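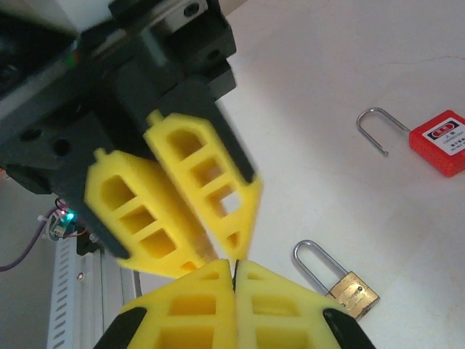 Yellow printed fingers at the bench, with two padlocks on the table.

Clastska wants you to stop buying grippers and start printing them. The pitch, which landed in a lot of inboxes in September, goes like this: keep the arms you have, pay 700 dollars for a starter kit of mounts and print files, and run off new fingers whenever the old ones wear out or the job changes. The fingers are a lattice, pointed at the tip, and the company says they will bend around small, awkward parts that a flat steel jaw would drop.

I like the idea. I have also read this pitch before, from other people, with other colors of plastic.

The demo task is padlocks. Clastska picked it because a lock is heavy for its size, slippery on the sides and has a shackle that gets in the way of everything. Fair enough, and I'll give them credit for using a little brass lock and a big red lockout lock instead of the usual foam cubes. A lattice finger that copes with both would be worth having. But a padlock sitting on a clean white tabletop is still a padlock sitting on a clean white tabletop. Show me one in a bin with thirty others and a film of oil on it.

Kiyoshi Fukuda, who handles sales for the kit, told me a pair of fingers is good for 2,000 grasps before the tips need checking. I asked what "checking" meant. He said a visual inspection. I asked what happens if you skip it, and he sent me a brochure. The brochure repeats the 2,000 figure and doesn't say what was being grasped, how hard, or by which arm. If it was foam cubes, I'd like to know.

Then there is the printing. Haruto Koyama at Yokoyama, a small fixture shop that looked at the kit over the summer, said the first sets his people printed were fine and the later ones were a bit off, enough that the tips didn't meet cleanly. He put it down to a new spool. With pointed fingers, that matters more than the sales page lets on. A fat rubber pad forgives a small error and a point doesn't. Clastska says its files include an allowance for this. It would not tell me how big the allowance is.

The money needs a second look too. The 700 dollars covers one arm. Want two grippers working the same table and you pay it twice, plus 100 dollars a month for the Pradari software that stores your grip settings. You can run the fingers without Pradari, but you will be typing the settings in by hand, and the manual spends half a page on how.

Priltilton, which resells the kit, offers a thirty-day return on the mounts. Prints are your own problem.

My advice for now is to ask for a loan set and try it on your worst part, the one your current jaws keep dropping. Use your own printer and your own filament. If Clastska says no to the loan, keep the jaws you have until spring and ask again.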